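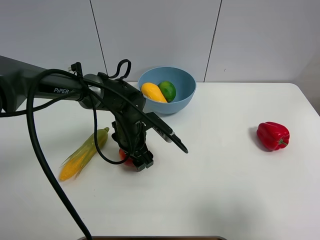 Food Items Bench, Notebook Entry
June, Friday, morning session
Entered by: Fengying Tian
Read by: Clodagh Gallagher, Evaristo Cisneros

1. Purpose of the entry

This entry records the condition and arrangement of the produce set on the white table, and the changes agreed to the way the set is stored and replaced. It continues the previous entry on the same subject and should be read with it. Colleagues who were away on Friday are asked to initial the margin once they have read sections 3 and 5.

2. Items in use

The layout for the morning was the simple one. The red bell pepper was placed by itself on the right of the table, the ear of corn on the left, and the blue bowl near the back edge. The round red item was placed left of centre. The bowl held a mango-like fruit and a green lime-like one.

The round red item is entered on the item sheet as "red, round" and by no other name. Earlier sheets used "tomato" and "apple" for the same line, depending on who filled them in, and Slamet Nair spent most of an afternoon sorting out which was meant. The neutral entry is to be kept until the sheets have been merged. The pepper and the corn keep their ordinary names.

The two red items should remain well apart in this layout. When they were set side by side in the previous trial of the arrangement, the notes taken from the far end of the room confused one with the other on several lines, and those lines had to be struck out.

3. Weights and storage

The bell pepper was weighed before the session at 270 g on the small scale. The scale was checked beforehand with the brass weight and required no adjustment. The full crate, with its lid and liner, came to 753 g over the weight recorded at the last delivery. The difference is explained by the second liner, which had been left in by mistake and has now been removed. The crate is to be reweighed on its own and the figure written on the lid in pencil.

Storage is to follow the order below.

Bell peppers go in the upper drawer, unwrapped, with the stem end facing the front.

Corn goes in the lower drawer. Ears with soft kernels are to be put aside for the compost pail and noted on the sheet.

Round red items go in the shallow Perkis tray and are not to be stacked.

The blue bowl is to be washed by hand with plain dish soap, dried with a lint-free cloth and returned to the open shelf. It does not go in the cupboard with the kitchen dishes. Staff have twice borrowed it for lunch, and a label has been placed on the shelf.

4. Table and wall

The table top was wiped down with warm water and a little vinegar before the layout was set. The lemon cleaner from Mohammadi is no longer to be used on this table. It leaves a film that shows as a grey streak once dry, and the streak was noted by Evaristo Cisneros on the back half of the surface in two separate weeks. The remaining bottle has been moved to the sink in the corridor.

The colour of the wall behind the table was discussed briefly. Narendra Dwivedi had proposed a pale green, on the grounds that the present light grey is dull to work in front of. The proposal was set aside for now. All of the reference layouts were made against the grey, and a change partway through the set would make the earlier entries hard to compare. The matter may be raised again when the Boso series is closed.

5. Replacement of produce

Produce is to be replaced as soon as it shows wrinkling, bruising or any soft spot larger than a thumbprint. The former practice of replacing everything at once is discontinued. It was wasteful, and it meant that the whole set changed in size and shade on the same day.

Each new item should be matched as nearly as possible to the one it replaces. For bell peppers, this means a similar size and an even red without green patches at the shoulder. The market stall has agreed to put three peppers aside for us each week at the usual price. Clodagh Gallagher will collect them and keep the receipt for the Itum account.

Retired produce that is still sound may be taken home. A list is kept on the refrigerator door, and names are taken in order.

6. Outstanding

Merge the old item sheets under the neutral entry (Nair).

Reweigh the empty crate and mark the lid (Tian).

Order a second blue bowl of the same size and colour, to be held in reserve (Gallagher). The supplier's catalogue lists two blues, and the shade must be checked against the bowl on the shelf before the order is sent.

Find the missing drawer divider. It was last signed out by the bench next door.

Initials: F.T., C.G.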